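Geltavton, Cell 2 robot inspection after fault stop
Date: September 9, 2020
Checked by: Kenza El Idrissi
Countersigned by: Heikki Partanen
Task: flatware pick, teaspoon

Reason for check: gripper closed short of the spoon and the fingers pressed on the table. Arm stopped on force limit at cycle 1,138. No injury.

1. Emergency stop, pendant: OK
2. Emergency stop, cell door: OK
3. Door interlock: OK. Slow to reset, same as last time.
4. Force limit set to 120 N: OK. Matches the Ojala sheet.
5. Finger pads: FAIL. Left pad split at the tip. Replace before restart.
6. Wrist camera mount: OK, screws retightened
7. Wrist camera cable: OK
8. Pick point on bare metal: FAIL. Celleck software takes the bright spots in the bowl as the edge of the part. Log shows the pick point moved 19 mm between two tries.
9. Table surface: OK, no dent found
10. Speed in manual mode: OK
11. Warning label on Endex controller: missing, ordered

Comments: Do not run in automatic until 5 and 8 are closed. HP wants the light moved first and the threshold left alone. KE to repeat the pick in manual with the new pads and attach the log. Night shift has been told. 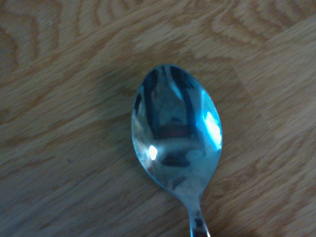
Item 8. Teaspoon from the wrist camera, highlights on both sides of the bowl.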